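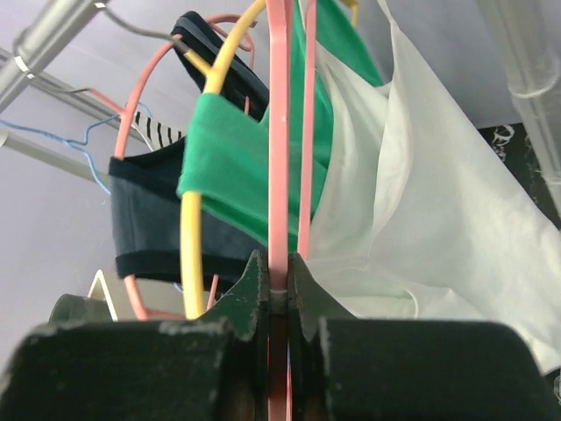
Ekow Kpodo asked, before the evaluation began, that the review report on the hours of the finishing staff as fully as on the performance of the machine. The request was accepted, and the sections below follow it.

# Review: Flarko garment handling station, Darbridge Garment Services

The Flarko station is a pair of robot arms with two-finger grippers, intended for the handling of clothes between the rail, the table and the basket. Darbridge placed it in the finishing room at Hasley for a trial ending in August. During the trial it handled 684 garments. Staff continued to inspect every piece.

## Handling at the rail

Wire hangers are the most demanding part of the job. The stem is thin, the gap between neighboring hangers is small, and light fabric tends to swing into the grip. The tapered jaw tips suit this work well. They close on the stem itself and leave the cloth alone, provided the rail is not overfilled. When it is, the station pauses and calls an attendant, a process that took longer than the reviewers would like. Garments with long straps should still be hung and removed by hand.

Paint on the fingers chips with use. This has no effect on the grip, although a tougher finish would be welcome in a room where white clothing is handled.

## Handling at the table

Work at the table is slower. A piece of clothing left in a heap has no obvious edge, and the arms often need a second attempt before lifting it. Plain cottons gave the least trouble. The station works with ordinary plastic laundry baskets, so no special containers had to be bought. Upendo Kioko noted in the shift log that a basket placed too near the table edge should be moved back before the cycle is started, and this has been added to the posted instructions. 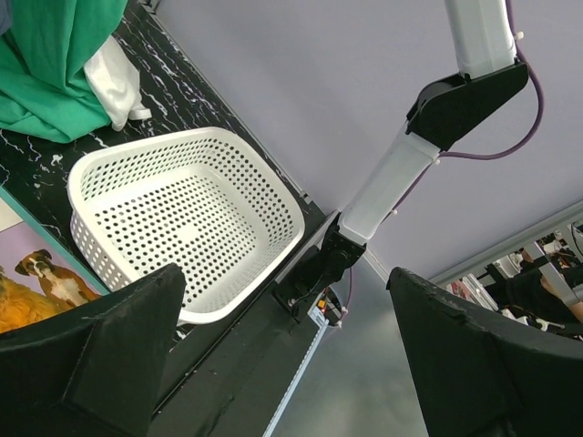
## Effect on staff

The finishing room employs 23 people. No position was removed during the trial, and Darbridge has stated in writing that none will be removed as a result of it. Duties did change. Attendants now spend less of the shift reaching overhead and more of it sorting, checking seams and clearing stoppages. Several employees reported less shoulder strain by the end of the day. Others found the new work more tiring to the eyes and asked for shorter turns at the station — a fair request, and turns have been set at 25 minutes.

Training takes one morning. The written guide is clear on starting and stopping but thin on faults, and the reviewers recommend that Flarko expand that chapter. Pay grades for attendants remain under discussion and are outside this review.

## Rating and recommendation

The station is recommended for rail work and recommended with reservations for table work. Sites considering it should allow 15 minutes at the start of each shift for setup, and should settle the rotation of attendants with their staff before delivery.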